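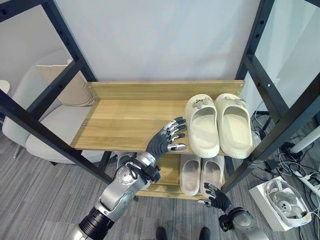
Aufräumen am Schuhregal: zwei Arme, zwei Fünffingerhände, helle Sandalen oben, Slipper unten.

Häufige Fragen zu Anschaffung und Budget

Ich plane bei Flunotden die Geräte und bekomme fast jede Woche dieselben Mails. Also hab ich die Antworten mal gesammelt (Stand Januar, ich ergänze, wenn was dazukommt).

Was muss ich neben dem Roboter selbst einplanen?
Mehr, als im Angebot steht! Bei uns kamen 3.218 Euro an Kleinkram zusammen: Ersatzfinger, Kabel, Steckdosenleisten, ein zweites Headset, Versand. Ich hatte 3.000 Euro angesetzt und war ziemlich stolz auf meine Schätzung — bis die Rechnung für die Handgelenkmanschetten kam.

Brauche ich wirklich Hände mit fünf Fingern?
Kommt auf die Aufgabe an. Für Kartons reicht ein einfacher Greifer locker, da würde ich das Geld sparen. Bei Schuhen, Riemchen und weichem Material wollten wir Finger haben. Lasst euch beide Varianten getrennt anbieten, sonst vergleicht ihr am Ende Äpfel mit Birnen.

Wie lange dauert die Lieferung?
Kesto hat uns sechs Wochen genannt, und dabei blieb es auch. Wanigasekara wollte sich nicht festlegen. Fragt unbedingt nach, ob Hände und Arme zusammen verschickt werden.

Was kosten die Übungsmöbel?
Fast nichts. Ein Metallregal mit zwei Böden in Holzoptik, ein Sessel, ein Beistelltisch, fertig. Schuhe bringen die Kollegen von zu Hause mit.

Mieten oder kaufen?
Wir haben erst gemietet, 21 Tage über Prillness. Das würde ich wieder so machen, allein schon, um zu merken, wie viel Platz und wie viele Steckdosen man braucht. Die Miete wurde beim Kauf leider nicht angerechnet, da hätte ich besser verhandeln sollen.

Wer muss den Antrag unterschreiben?
Alles über 3.000 Euro geht an Anjana Munshi. Bitte mit Vergleichsangebot und einem Satz dazu, wer das Gerät später bedient — den Satz vergessen alle, ich auch.

Gibt es eine Vorlage für die Kalkulation?
Ja, eine Tabelle. Schreibt mir kurz, dann schicke ich sie rüber. Die Spalte für Wartung ist noch leer, da fehlen mir die Zahlen.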